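Encyclopédie locale > Vie associative > Clubs techniques > Club de préhension de Lerkwood

Le Club de préhension de Lerkwood est une association étudiante consacrée à la manipulation robotisée, discipline qui consiste à faire saisir par une machine, en plusieurs semestres, ce qu'un enfant ramasse sans y penser. Fondé par Guadalupe Ochoa et Cường Giáp à la suite d'un cours de mécanique dont ils contestaient la note, il compte 11 membres inscrits, dont une partie assiste aux réunions.

Histoire

Le club s'appelait d'abord Cluvley, nom retenu après deux heures de débat et abandonné le mois suivant, personne ne s'accordant sur sa prononciation. Les premiers travaux portaient sur une pince en carton. Elle figure encore à l'inventaire sous la mention « à réparer ».

Faute de budget, l'essentiel de l'activité s'est ensuite déplacé vers la simulation, où les pièces cassées ne coûtent rien et où les erreurs de signe restent entre soi.

Activités

Les séances commencent à 18 heures, en théorie. Les débutants apprennent à ouvrir et à fermer une pince virtuelle à deux doigts, puis à l'approcher d'un plan de travail sans le traverser. La vue de référence, placée derrière la pince et au-dessus d'elle, montre les deux doigts blancs et les biellettes sombres qui les portent. Le premier exercice se fait sans objet à saisir, ce qui n'a jamais suffi à garantir sa réussite.

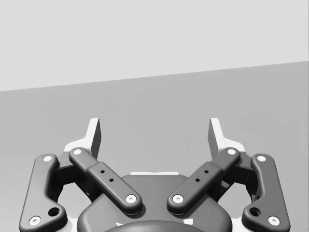

Yến Lâm juge pour sa part que l'on passe beaucoup trop de temps en simulation, et que le frottement, le vrai, finit toujours par présenter sa facture. Sa motion en faveur d'un atelier réel a recueilli 4 voix. Elle en a déposé une seconde, identique, en décembre.

Coupe Ngô

Le club organise chaque année la coupe Ngô, épreuve interne de saisie et de dépose. Les équipes, de deux personnes, ont droit à cinq essais. Arturo Carbone a remporté la première édition avec un programme qu'il n'a pas su expliquer au jury. Le règlement impose depuis lors des commentaires dans le code ; Carter Campbell les rédige en vers, pratique tolérée.

Le logiciel maison, Flilidar, sert au chronométrage. Son manque de documentation fait l'objet d'un article distinct, non encore rédigé.

Dernière mise à jour : décembre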